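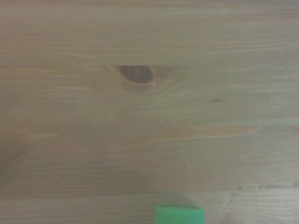 Caring for the tabletop

The Muvholm table has a wooden top, and the care it needs depends on the finish you chose when you ordered. Look over the whole surface in good light before you start. A dark oval knot with the grain bending around it, or a tiny brown speck off to one side, is part of the wood and is not covered as a defect. Pale streaks running with the grain are also normal. A raised edge you can catch with a fingernail is different, and should be dealt with as described in step 4.

These instructions apply to tops supplied with Plutier clear oil. If your top was ordered unfinished, read the Arkico finishing sheet first and come back to this section after the last coat has cured.

Before first use

1. Remove the protective paper and wipe the top with a dry, lint-free cloth. Follow the direction of the grain.

2. Check that the table is level. Turn the adjusting foot on each leg until the table stands without rocking.

3. Run your open hand slowly over the surface, paying attention to the knots.

4. If you find a rough spot, wrap a sheet of 300 grit paper around a cork block and sand lightly along the grain. Stop as soon as the spot feels smooth. Wipe away the dust.

5. Put a few drops of oil on a cloth and rub them into the sanded spot. Leave it for 27 minutes, then wipe off whatever has not soaked in.

Caution: Oily cloths can catch fire on their own. Lay them flat outdoors to dry, or put them in a metal container filled with water and close the lid.

Note: The sanded spot will look lighter than the rest at first. The difference fades with use.

Everyday care

6. Brush off crumbs and grit before you wipe. Grit dragged under a cloth leaves fine scratches that show up on pale wood.

7. Wipe with a cloth wrung out in plain water, then dry the top right away.

8. Pick up cans and other metal containers when you move them.
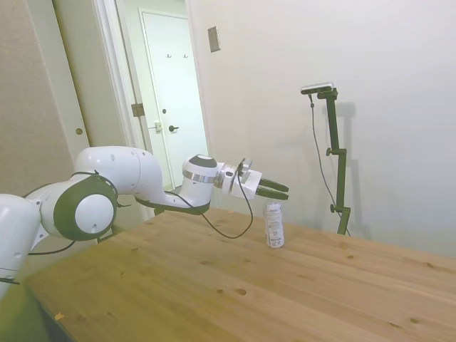

9. Lift anything that stands on the table for long periods every so often and wipe underneath. A damp can left overnight may leave a gray ring. Light rings usually come out with the sanding and oiling in steps 4 and 5.

10. Put felt pads under heavy items with a hard base. Check the pads for trapped grit when you clean.

Caution: Do not use bleach, scouring powder or steel wool. Steel wool leaves small threads in the grain, and these rust.

Yearly oiling

Oil the full top once a year. July works well in most homes – the windows can stay open while the oil dries. Clear the table completely, clean it as in steps 6 and 7, and let it dry overnight. Apply 2 thin coats, wiping off the excess after each one. Wait until the first coat is dry to the touch before you start the second.

Replacement feet and touch-up oil are listed under part number 162 in the parts section.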